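4.2 Pattern, surface and the perception of order

The second part of the study dealt with the settings in which people put things away. Earlier work on household storage has mostly looked at volume: how much a family owns, how many cubic feet of cabinet space it has, and how the two figures relate. Our interviews suggested that volume alone does a poor job of explaining why one person calls a room tidy and another person calls the same room crowded. We therefore asked all 65 households in the Giltora sample to talk about walls, work surfaces and hanging storage as separate matters, and to rate each on the scale set out in Section 3.

Respondents drew a sharp line between storage that stands on a surface and storage that hangs above it. Items on a counter were described as "out," even when they were in a box or a tray. Items in a hanging container were more often described as "away," even when the container was open and its contents could be seen from across the room. This held for kitchens, laundry rooms and hobby spaces alike. It was weakest in home offices, where several respondents said that anything within sight counted as unfinished work.

The wall behind the storage also mattered, and more than we had expected at the design stage. Households with plain painted walls tended to judge a hanging container by what was in it. Households with strongly patterned walls tended to judge it by its outline and color. A dark container with a simple shape was accepted against a busy background by most of those who had one, while open wire containers divided opinion. Some respondents liked wire because it let the pattern show through. Others said that the wire and the pattern together were tiring to look at, and that they had moved the container to another room within a few weeks. Figure 3 shows hanging containers of both kinds against a wall pattern of large waves and spirals, with a marble-patterned work surface. 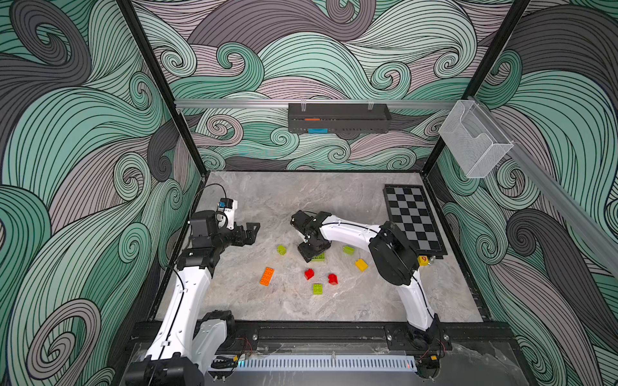 Figure 3. Hanging storage and patterned wall covering. A black basket with a perforated front hangs from a horizontal rail; a wire-mesh basket hangs to the upper right.

Clodagh Ó Flaithearta, in written comments on an earlier draft of this section, objected that the terms "out" and "away" may say more about who does the cleaning than about where the object is. A person who wipes the counter every evening, she wrote, will call a thing "away" if it does not have to be lifted, and the height of the container is then a matter of labor and has little to do with looks. She asked that the ratings be reported separately for the member of the household who does most of the cleaning.

We have followed this suggestion as far as the data allow. The interview form recorded who answered each question but did not ask directly about the division of cleaning work. In the households where two adults took part, we were able to infer it from the diary pages described in Section 2. Within this smaller group, the adult who cleaned more often did rate hanging storage higher than the other adult did, and the gap was widest for kitchens. The difference between plain and patterned walls remained when the ratings were separated in this way. We take this as support for Ó Flaithearta's reading of the counter results and as a sign that the effect of the wall is a separate one.

4.3 Height and reach

The preferred height of a hanging container varied with its use. For objects needed every day, respondents chose a position between the elbow and the shoulder of the shortest adult in the home. For objects needed less often, they accepted a position above eye level, provided that the bottom of the container could still be touched without a stool. Parents of young children reported the opposite pattern for scissors, medicine and cleaning supplies, which were placed as high as the wall allowed.

Rails were preferred over fixed hooks by renters and by owners in nearly equal measure, though for different reasons. Renters valued the small number of holes in the wall. Owners spoke of being able to shift things sideways when a new appliance arrived. Complaints about rails were few and practical. Grease collected along the top edge in kitchens, and containers slid or tilted when only one side was loaded. Clips that could be removed by hand were liked at first and disliked later, as they were often lost.

4.4 Color of contents

The diary pages contained 590 entries in which a respondent noted the removal or return of an item. We coded these for whether the color of the item was mentioned. Color was mentioned more often when the wall was patterned, and bright colors were mentioned more often than pale ones. Several respondents wrote that they had chosen a bright handle or case on purpose so that the item could be found quickly. One entry from the Yaman district reads in full: "Orange tape measure. Bought for the color. Found it first time."

These entries should be read with care. The diary asked people to write down what they noticed, and a bright object is noticed more easily by anyone who is holding a pen for that purpose. A follow-up based on timed retrieval would be needed before any claim could be made about speed.

4.5 Limits of the present sample

The sample was drawn from 2 areas, Giltora and Yaman, both of which have a high share of older apartments with narrow kitchens. Newer housing with built-in cabinets is poorly represented. Recruitment took place in April, a month in which many households in both areas carry out a yearly cleaning, and answers about tidiness may have been affected by it. The coding of interview passages was done by Berkay Baysal and Darcy Gauthier, who worked separately and then compared their results; passages on which they disagreed were settled by Doğukan Altıntaş. Erdal Polat prepared the rating sheets. A repeat of the interviews in the Provness area, where most homes are of recent construction, is planned for the autumn and will use a revised form that asks directly about cleaning work.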